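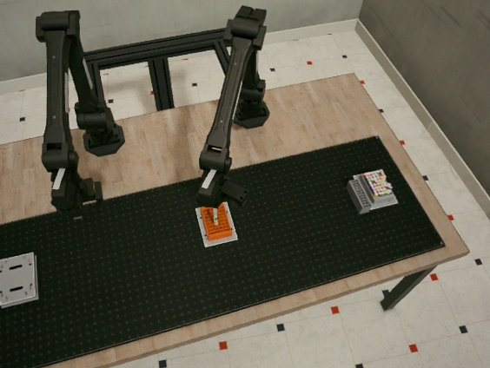 Issue 5, page 14

## 4. Oiling and looking after a wooden worktop

This section replaces the care sheet that came with the Wuven range. The old sheet promised a finish that would "last for years". We have taken that line out. A worktop beside a sink gets wet every day, and no oil we have tried puts up with that for years.

You will need:

- Felier worktop oil, or any plain hard-wax oil
- sandpaper, 120 and 240 grit
- cotton cloths with no fluff
- a bucket of water with a lid

### 4.1 Before you start

1. Clear the worktop and wipe it with warm water and a drop of washing-up liquid.
2. Leave it to dry overnight. The tin says two hours. We don't believe the tin.
3. Drip a little water near the tap and watch it. If it sits in beads, the old finish is still working and you can put the oil back in the cupboard. If it soaks in and leaves a dark patch, carry on.

**Note:** Sprays sold as "wood revivers" mostly leave a shine. Kacper Piątek tried the Dronix one on an offcut for us and the water test came out the same before and after.

### 4.2 Sanding

4. Sand along the grain with 120 grit until the grey marks have gone. Go lightly near joints.
5. Go over it again with 240 grit. Finer paper is often recommended, but a very smooth surface takes up less oil.
6. Vacuum, then wipe with a barely damp cloth.

**Caution:** Black rings around screws or tins are iron stains. Sanding may shift the shallow ones. Deep ones stay, whatever the forums say about lemon juice.

### 4.3 Oiling

7. Stir the tin. Do not shake it.
8. Put on a thin coat with a cloth. A 900 ml tin should be plenty for a normal kitchen run, and if you've used about 200 ml on one short length you are putting on too much.
9. Wipe off everything that hasn't soaked in after 15 minutes. Sticky worktops nearly always come from skipping this step.
10. Leave overnight and repeat. Three coats is enough. The five in the old sheet sold more oil.

**Warning:** Oily cloths can catch fire by themselves when left in a heap. Put them straight into the bucket, cover them with water and close the lid.

### 4.4 Afterwards

Keep the surface dry for a week and use a trivet for pans after that. Heatproof claims on oil tins deserve a careful read, and Octavio Ríos at Flores has a ring on his own display worktop from a teapot.

Repeat the water test in June and again before winter. One fresh coat near the sink is usually all it needs.

Edges and cut-outs are covered in section 5.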